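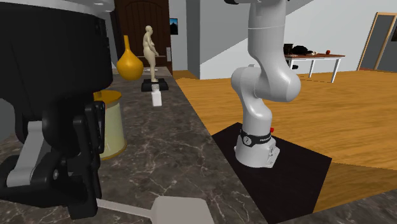 How to Re-Wax a Cotton Jacket at Home

My old waxed jacket came to me from my aunt, Nuala Brennan, who wore it to walk her dogs along the river at Corcombe through more wet winters than I'd care to tally up. By the time it landed on my hook the shoulders had gone pale and papery, and rain went straight through to my jumper. I very nearly gave it to the op shop! Then I found a tin of wax at the back of the laundry cupboard and thought, well, I can't make it any worse.

I've done it every March since, before the weather turns, and I've got the job down to one pleasant afternoon with the radio on.

What you'll need

A tin of wax dressing made for cotton (I use 99 grams on a hip-length jacket, and a long coat will want more)
An old saucepan you don't mind sacrificing
A soft sponge or a folded bit of old T-shirt
A hair dryer
A stiff brush
Newspaper, and plenty of it

Clean it first

Take the jacket outside and give it a good going over with the stiff brush while it's dry. Get into the seams and under the pocket flaps, where all the grit and dog hair likes to live. Then wipe it down with a sponge and cold water. Please don't use soap, and please, please don't put it in the washing machine. Warm water and detergent strip out whatever wax is left and the cloth never quite feels the same again (ask me about my brother's jacket some time, poor thing).

Hang it somewhere airy overnight. Empty the pockets too. I once melted half a packet of throat lozenges into a lining and the smell of eucalyptus hung about until Christmas.

Melt the wax

Stand the open tin in the saucepan and pour in hot water until it comes halfway up the side. Keep the heat low and don't wander off. You want the wax clear and runny, the colour of weak tea, and that takes ten minutes or so on my stove. Change the water if it cools down and the wax starts to go cloudy. Never put the tin straight on the burner.

Put it on

Lay the jacket flat on the newspaper. Dip your sponge, wring it lightly against the rim, and rub the wax into the cloth in small circles. Work on a patch no bigger than your hand, then move along to the next one. Start with the shoulders and the tops of the sleeves, as they cop the worst of the rain, and go back over the seams and creases a second time. Leave the corduroy collar alone, and the lining and the insides of the pockets as well.

It will look dreadful at this stage, all streaks and shiny blobs. Keep going!

Warm it through

Now for my favourite bit. Run the hair dryer over each section on a medium heat and watch the streaks sink in and the colour come back up, dark and even. Wipe off any extra with a clean corner of rag as you go. If a spot still looks dry, dab on a little more and warm it again.

Let it hang

Put the jacket on a wide wooden hanger, away from other clothes and well away from the good couch, and leave it for a full day. Two is better if the house is cold. It'll be a bit tacky to start with, so I wouldn't sit in anyone's car in it for the first week, or hug anybody in a white shirt.

For small touch-ups through the season, rub a bit of wax on with your finger and warm it with the dryer. Elbows usually need it first, then the fold at the cuff. The lid goes back on the tin and the leftovers keep for years.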